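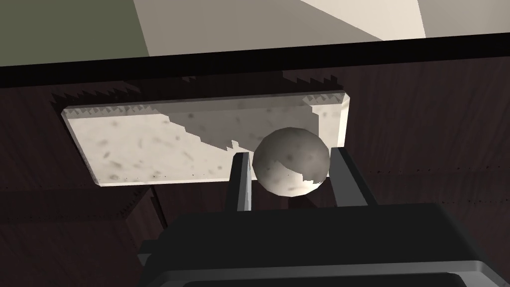

Hand camera view, sphere between the fingers, default shadow settings.

Ticket: Grasp check reports "object lost" while the sphere is between the fingers
Project: Kustico sim tooling
Component: perception / hand camera
Site: Sestville
Status: Fix in review

Reported
The pick task on the speckled slab ends with "object lost" after the fingers close. Contact forces in the log stay above threshold the whole time. Seen on the Niven scene set only. Drallelance scenes pass.

Saturday, morning
Reran the failing seed with the planner frozen. Same result, so the planner is out. The segmentation mask splits the sphere in two along the shadow edge on its lower half. The mask filter keeps the larger piece and the centroid jumps. The tracker reads the jump as a drop.

Shadow edges are stair-stepped on the slab and the wood as well. The shadow map is too coarse for a camera mounted on the hand.

Tried
Shadows off: mask is whole, grasp check passes. Can't ship this, the training renders need shadows.
Shadow map size doubled: split still there, smaller.
Soft shadow filter on, bias raised to 2: mask is whole on the failing seed.

Batch result
Ran 2,078 episodes with the soft filter. 93 still report a lost object. All of those have a mottled texture on the sphere and the slab, and the mask leaks into the background.

Change
Merge mask pieces that fall between the fingers before taking the centroid. Require 30 frames of missing mask plus low contact force before raising "object lost". The old check used the mask alone.

Open
Rerun the remaining failures with both changes in. Texture leak goes to its own ticket.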